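Two-arm cell: gripper drifting after warm-up

Rezaul Uddin
Our tape roll sorting cell at Stedurmont needs its right gripper re-zeroed every 3 days. Base bolts are tight. Both arms share one rail.

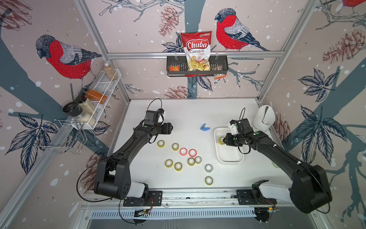 Reply 1 - Prilier
Check the cable loop over the wrist first. If it pulls at full reach, the zero will creep.

Reply 2 - Drimel
Disagree. I'd look at the finger screws - ours needed doing after about 900 cycles.

Reply 3 - Rezaul Uddin
Two finger screws were a quarter turn out. Nipped up, zeroed again. Will leave the cable alone for 5 days and see.

Reply 4 - Prilier
I'd still give it more slack.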